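Hand-Held Grippers, Build Gallery
Nevmont Shared Workshop

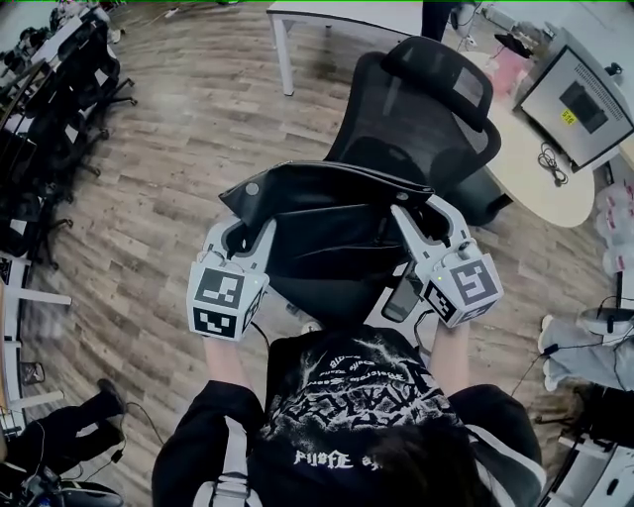 Workshop Pages, Vol. 4, p. 117

June 4, 2022

Welcome to the gallery for the Trosasau grippers! We started these in April as a side project at our bench in Nevmont, and they have eaten every free evening since. The idea is simple enough: a pair of grippers you hold in your own two hands, so you can do a job yourself and end up with motion data a robot arm can learn from. I still get a kick out of picking them up.

Folder day. Both grippers are on the black leather folder, one long white finger from each side, with the flap hanging open over the office chair. Leather is a great test material – it bends, it sags, and it has no interest in holding a shape for you. I love this stage of a build, when you get to stop measuring and start grabbing things.

About those white cubes with the black-and-white patterns: they're our tracking markers. There's a pattern on more than one face, so turning your wrist doesn't have to mean losing the gripper. Our first marker mounts were flat plates and we lost tracking every time somebody reached sideways. The cubes took three evenings to get right and were worth all of them.

The fingers are the part I could talk about all night. We borrowed the basic curve from Prekunow, an older two-finger design that used to hang on the wall by our bench, then stretched it and kept reprinting until it felt good in the hand. We went through 4 versions. Version two snapped so loudly that people came over from the laser cutter to look.

A thin black cable runs back from each cube toward the hands. Cable routing is still on the to-do list, and I have a drawer of clips waiting to be tried.

Parts budget: 200 dollars for the pair, not counting filament. The goal for summer is 500 clean recordings, mostly soft stuff like folders, towels and bags. After that we hook everything up to Zariņš, our tabletop arm, and see what it makes of a leather flap. I can't wait!

Finger files and the cube template are in the project folder on the workshop computer. Help yourself, and please put your name on any changes.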